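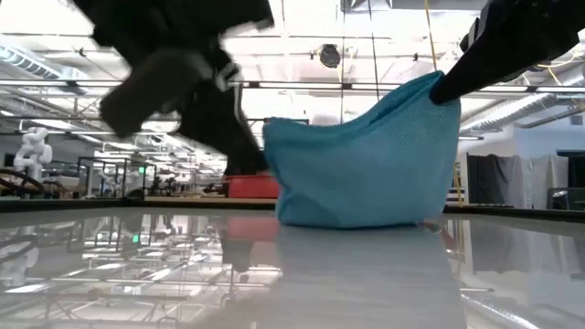 Hi, and welcome to the README for the towel set! I'm Jade Wong, I run the folding side of the Tremblay robotics club, and if you've downloaded the folder called skesham_fold you have our whole first year of cloth work sitting on your drive. We teach two arms to fold small pieces of cloth, working from recordings of club members driving them by hand. The right arm in the teal cloth shot has hold of a corner and is lifting it into a peak, and that one grab took us longer to get decent at than anything else in the project. The left arm is moving so fast it's just a black smear, and you'll find plenty of that in the recordings too, so please read the part on blur before you train anything.

What you get

There are 306 recordings in the folder, which we call runs. A run starts when the driver says go and stops when the driver says stop, so some are nice and short and some wander on while a person (okay, often me) tries to find the edge of a crumpled towel. Each run has its own folder with the video, the joint positions for both arms, the gripper openings, and a little text file called notes. Read the notes! They're typed by whoever was driving and they say things like "dropped it, picked it up again" or "pretty good until the last corner," which you'd never get from the numbers.

Of those, 202 ended in a fold the driver marked as good. The rest are marked "meh" or "no." We argued for a long time over whether to leave the bad ones in, and I was on the side of throwing them out, but Wayne Sutherland talked me around and he was right. A policy that has only ever seen tidy folds has no clue what to do when a corner slips. If you only want the clean stuff, filter on the result field and you're done.

How we recorded

Drivers sit at the table and move a pair of small leader arms, and the big arms copy them. One driver handles both sides. It feels like patting your head and rubbing your stomach for the first few tries, then it clicks and you start getting picky about your own wrist angles. Everybody in the club had a turn, and you can totally tell people apart after a while. Wayne comes in low and slow from the side. I come in steep and too fast. There's a driver code in each notes file if you want to split by person, and I'd love to hear from anyone who tries it.

Every run begins with the cloth dropped on the table from chest height so the starting shape is different each time. We wanted lumps. A flat towel that's already square is a much easier job and we did plenty of those in January, before this set, and honest opinion, they didn't teach our model much. Those early runs are not in the folder. They live on the old Plesard drive, and I can dig them out if you ask nicely.

Things that will trip you up

Blur. The arms move quickly on the way in and the video can't always keep up. If you're picking single frames for training a grasp detector, skip the ones where the gripper speed is high. It's in the joint file, so that's an easy filter.

Reflections. The tabletop is super glossy. You get a pale copy of the cloth underneath the real one, and the ceiling lights come back at you in streaks. Our first segmentation model happily grabbed a chunk of reflection as part of the towel and then tried to find a corner in there. We ended up masking the cloth by hand on 500 frames and training a second model on those, and the masks are included in the masks folder. They're a bit wobbly on the creases, sorry, there was pizza involved.

Busy background. We share a big room with other projects and stuff gets moved. Don't count on the background staying put from one run to the next! If your model does great on our videos and falls over in your own lab, I'd look there first. Cropping to the table helped us a lot.

Timing. The left and right arm logs come from two different processes, and in the first 29 runs the left one starts a hair late. The script called align fixes it. Please run it. Wayne lost a whole evening to this and would like his suffering to count for something.

Getting started

Unzip everything into one place, keep the folder names as they are, and run the check script. It'll complain about anything missing. Then open the viewer and watch a few runs before you do any training at all, good ones and bad ones, with the notes open next to you. I know that sounds like homework, but it's how I found half the problems listed here.

The baseline we ship is called Idport. It's a small imitation model that looks at the video and predicts the next bit of motion for both arms. It's decent at the first fold and kind of a mess on the second. If you beat it, tell us how, and we'll happily link to your write-up.

What we'd like to add

More kinds of cloth, first of all. I want something stiff, and something slippery that slides off on its own. I'd also like runs where one arm holds still and the other does all the smoothing, since our drivers almost always move both and I suspect the model has picked up the habit.

Using it

Class projects, papers, messing around on a weekend, all fine with us. Credit the Tremblay club and say which version you used. The current one is from Sep 16, 2025, and anything older has the timing bug with no fix script. If you spot a bad label, send me the run number and what you think it should be, and I'll go watch it and change it if I agree. Wayne handles anything to do with the joint logs, so send those questions his way and the video ones to me.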